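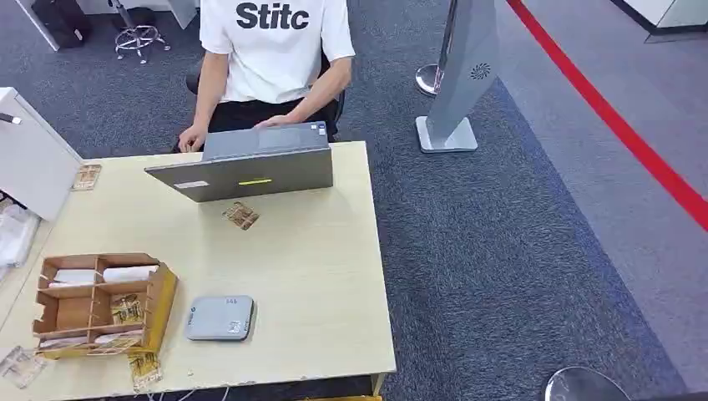
Bench Room, Clultlow Open Day

Clultlow opened its assembly building to visitors in June. The firm makes small control cards for the Presilska range of ventilation units, and the tour covered goods-in, the bench room and the stores. Visitors went through in groups, starting at 10 a.m., and each group had time to stop at the desks and ask questions.

The bench room is where cards are looked over and logged before they go to stores. The desks have a light wood-grain top, and the one nearest our stopping point held an open gray laptop, a plywood tray and several tan circuit cards. One card lay flat in front of the laptop. Two more stood upright in a front cell of the tray. Storing cards on edge takes up less desk area than stacking them, and the gold-colored traces do not rub against the next card.

The tray is a simple piece of work: light brown plywood, open compartments, three dividers. Clultlow cuts its trays in house. The staff said an earlier version had fixed slots for one card size and was dropped when the second size came in. The open cells accept both. I would have liked a label strip along the front.

Logging

Each card gets a line in the record with its batch number, the result of the visual check and any rework code. The software is Laizer, which the firm has used for 2 years. Batch sizes vary. The one being processed in June was 402 cards, of which 13 had been set aside for rework, mostly for solder faults at the connector end. Monthly output is nearly 1,163 cards, according to the sheet by the door.

A clear plastic sleeve with a card in it lay at the corner of the desk. Sleeves are used for cards leaving the room. Cards for rework travel in the same sleeves with a paper slip added, and the slip stays with the card until the second check.

Stores and Transport

Stores is across the corridor. Sleeved cards are boxed by batch and held on open shelving until the Warkoldale site calls for them. Humidity is read twice a shift and written on a chart at the end of each aisle. The aisles are narrow, and larger groups had to split in two to get through.

Parking is at the rear of the building. The stores section is step-free, but the route to the bench room has a short flight of stairs.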